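Collecting Demonstrations for Learned Disassembly of Desktop Computers
Project report, Natimham Laboratory
Authors: Rin Furukawa and Nusrat Memon
Submitted 2018-09-13

3. Gathering the examples

The aim of the project was to build a set of recorded demonstrations from which a learning system could be taught to handle the parts of a desktop computer. Earlier student work at Ernham had used plastic blocks. We wished to work with real equipment, in which cables and metal brackets limit how a part may be reached.

Each demonstration was carried out by one of the two authors, who guided the arms by hand control from a separate desk. The computer was laid on its side on the bench with the side panel off, and a fixture tray was placed to the left of it to hold parts. A fixed camera recorded the bench throughout.
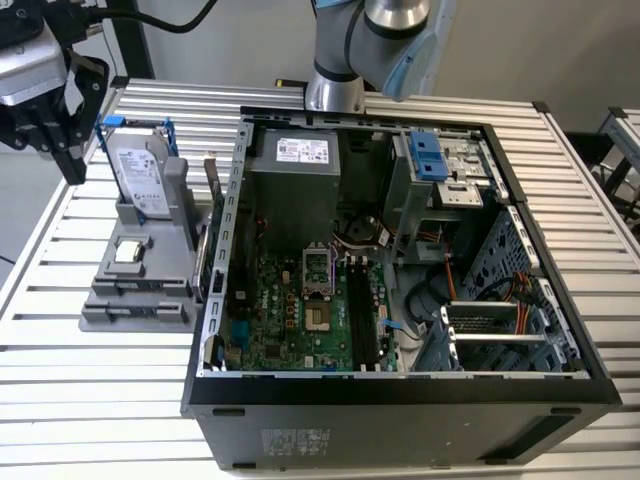

We planned 300 demonstrations, of which the first 100 were treated as practice and kept apart from the rest. A recording was accepted only if the operator had completed the task without touching the computer by hand. Where an attempt failed, the operator noted the point of failure and the recording was stored under a separate heading, as failed attempts may be of use in later work.

Review of the recordings took longer than expected, at around 13 minutes for each batch. Most disagreements between the reviewers concerned the moment at which a grasp should be said to begin. We settled on the first contact between the fingers and the part, and the earlier batches were marked again under this rule.

3.1 Storage and naming

All accepted recordings were copied to the Jastine server at the end of each session. The file names give the operator, the task and the attempt number. Notes on failed attempts are kept in the same folder as plain text.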